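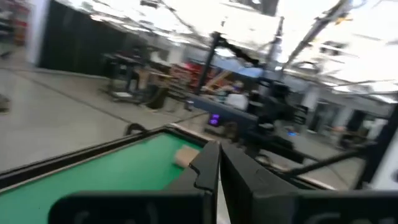
The green table, far corner

Home | Posts | Kitchen | Odds and ends | Archive | Contact

2007-07-13

I've been trying to settle on one place setting that I can put out for lunch without thinking. Since May I've been eating from whatever was nearest, and most days that meant a pan lid. So I bought a few pieces and took them to the green table to see how they looked together.

The set is small. One plate, one bowl, a fork and a spoon. The plate is a strong orange and I wasn't sure of it in the shop. The bowl is plain white and goes with anything. The fork has a pink handle and the spoon a yellow one, so they don't match, and I've decided I don't mind. A full matching set from Tralano would have cost me 49 and I'd have used a quarter of it.

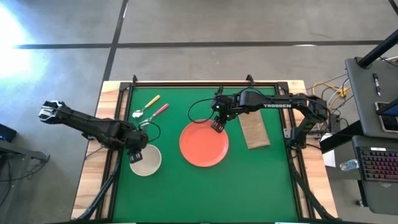 Everything laid out separately, with the paper bag

I like to put things down flat first, with space between them, before deciding where they go. Green is a hard colour to lay a table on. Pale things look fine against it and so does orange, but the brown of a paper bag goes a bit dull.

My aunt had a green cloth on her card table and served tea on it for years. Hers had a wooden edge you could feel through the cloth, and cups slid if you leaned on it.

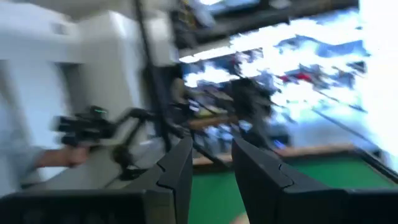

Niloufar thinks a soft green top is a bad idea anywhere near soup, and that I should get a wipeable mat from Kura and be done with it. I looked at the mats. They were all beige.

The arrangement I've ended up with is the bowl on the plate, spoon in the bowl, fork on the right. I know the fork is meant to go on the left. I'm right-handed and I eat alone at midday, so it goes where I reach for it. A folded cloth napkin lies behind the fork – olive, or khaki, depending on who you ask.
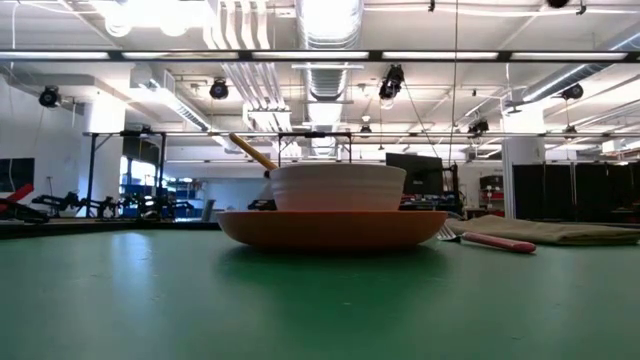 Leave the spoon out of the bowl until you sit down, was Babak's advice, or sooner or later you'll catch the handle with a sleeve. He may be right. I'll try it his way for a week.

Still to find: a glass, and a second napkin for when this one is in the wash.

Comments (3)

Fatemeh Kordestani
I had an orange plate like that and tomato sauce never showed on it. Good choice.

Cameron Ruawai
Fork on the left, please.

Hamidreza Nikzad
Do you iron the napkins? I gave up and just fold mine while they're damp.

Older posts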